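Home Blog Films Contact
Search this site...

I have started to cut my second short film, Okance. The first one I edited too slowly, 4000 clips and no plan. My friend Vilhjálmur Stougaard, who did the sound on it, told me to watch everything before I touch a single clip.
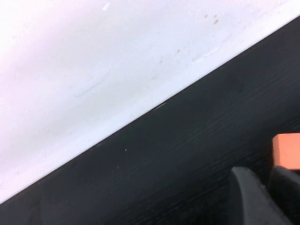

So in January I only watch and write notes. I have 200 clips now, and three of them make me happy each time. The opening in Drirnthorpe is still too long, and I don't know yet which take to keep.

3 Comments Share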